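Bangera Table Cover, Matte White
Item 164 | Sold by Cliretti, Mindardale

The maker promises a cover that "transforms any workspace." We doubt it. It's a plain white sheet for a work table, 40 inches wide, and it costs $27. Vernov sells one for less, though we found it shinier under a lamp.

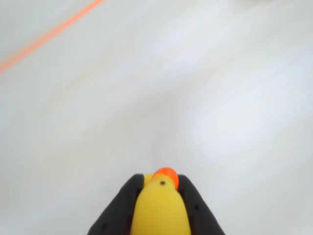 Matte white surface, with an orange line across one corner.

"Stain-proof" is also the maker's word. Ask again after a year of coffee. Returns accepted within 4 weeks, unused.

Page checked by Krishnamoorthy Nair, 01/09/2025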